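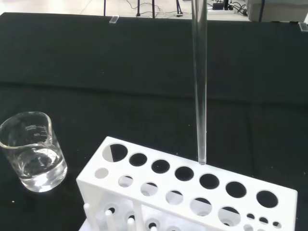 Figure 2. Rack and beaker on the black work surface, with a test tube hanging upright.

4.2 Setting up the rack and placing tubes

Applies to the Trakbridge bench kit, teaching and general laboratory versions. Read Section 3 (Glassware inspection) before starting. The section covers the white plastic rack, the glass test tubes and the glass beaker. Stoppers and tube brushes are covered in Section 6.

4.2.1 Preparing the work surface

1. Clear the black work surface of everything not needed for the procedure.
2. Wipe the surface with a damp lint-free cloth, then with a dry one. Clear glass is hard to see on a dark surface when the light is low. Switch on the bench lamp before bringing out any glassware.
3. Check that the surface is level. Liquid in a beaker should lie parallel to its graduation lines.

Caution: Do not set glassware on a surface with grit or broken glass on it. Scratches at the base of a beaker can spread when the beaker is heated.

4.2.2 Positioning the rack

1. Set the rack on the surface with the flat top panel up and the row of smaller holes at the back, away from the operator.
2. Press down lightly on each corner. If the rack rocks, remove it and check the feet for molding burrs. Burrs may be trimmed with a knife.
3. Leave a clear strip of at least 60 mm between the rack and the edge of the table.
4. The rack may be placed square to the table edge or at an angle. An angled rack is easier to load from one side. Once tubes are in place, do not turn the rack; unload it first.

Note: The holes are open and do not grip the tube. A narrow tube in a large hole will lean. Use the back row for narrow tubes and the front row for wide ones.

4.2.3 Positioning the beaker

1. Stand the beaker to the left of the rack, clear of the path of the hand carrying the tube. Left-handed operators may place it to the right.
2. Turn the beaker so that the printed scale can be read from the operator's seat. Read through the near wall only. Numerals seen through the far wall appear reversed and are easily misread.
3. Fill to no more than 50 ml for rinsing work. For other work, follow the worksheet.
4. Label the beaker if it holds anything other than water. Clear liquids must not be identified by appearance or smell.

Caution: Never return unused liquid from a beaker to the stock bottle.

4.2.4 Inserting a test tube

1. Hold the tube upright by its upper third, rounded end down.
2. Bring the rounded end over the rack and stop above the top panel. Move the tube sideways until its tip is centered over the chosen hole. A tip over the plastic between two holes will strike the panel if lowered.
3. Look from the front and then from one side. From a single viewpoint, a tip behind the rear rim can seem to be over a hole.
4. Lower the tube slowly until it comes to rest. Do not drop it the last part of the way.
5. Release the tube and check that it stands without touching its neighbors.

If the tube meets resistance, lift it straight up and begin again at step 2. Do not twist or push.

Note: When loading several tubes, start with the back row so that the hand does not pass over tubes already in the front.

4.2.5 Unloading and storage

1. Remove the front row first.
2. Empty each tube into the waste container named on the worksheet, rinse, and hang to dry.
3. Empty and rinse the beaker. Dry it inverted.
4. Wash the rack in warm water with mild detergent. Do not autoclave. Do not use acetone on the plastic.
5. Store the rack flat, with nothing stacked on the top panel.

Replacement racks are ordered from Grisport under item 181.

Section revised 22 January 2020, I-hsuan Peng. Replaces the loose insert supplied with earlier kits.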